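Strickwaren künftig stehend gefaltet: Brolow stellt Einlagerung um

Tutmont. Das Textillager Brolow stellt die Einlagerung von Strickwaren auf stehende Faltung um. Die Teile werden künftig zu hohen, rechteckigen Paketen gelegt und senkrecht in kleine, durchbrochene Behälter gesetzt. Bisher wurden sie flach gestapelt. Betroffen sind 1211 Artikel, überwiegend Pullover und Decken in Rippstrick. Die Umstellung soll im September abgeschlossen sein.

Gefaltet wird in Längsrichtung der Rippen, danach quer auf eine Pakethöhe von 31 Zentimetern. Beim Einsetzen ist das Paket von beiden Seiten gleichmäßig zu fassen, damit die Lagen nicht gegeneinander verrutschen. Der untere Rand darf leicht über die Behälterkante reichen.

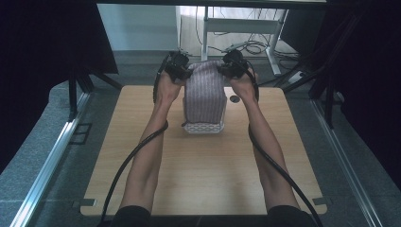
Bei grobem Strick reiche seitlicher Druck allein nicht aus, wendet Beneš ein. Pakete aus schwerem Garn sackten nach einigen Tagen in sich zusammen, wenn der Behälter nicht voll besetzt sei. Für solche Ware sei die flache Lage weiterhin vorzuziehen.

Brolow sieht für grobe Qualitäten eine Zwischenlage aus Karton vor. Die Behälter der Serie Fukik werden in Einheiten zu 25 Stück geliefert und sind bis 60 Grad waschbar. Flach gelagert bleiben vorerst Stücke mit Perlenbesatz sowie Ware mit offenen Kanten.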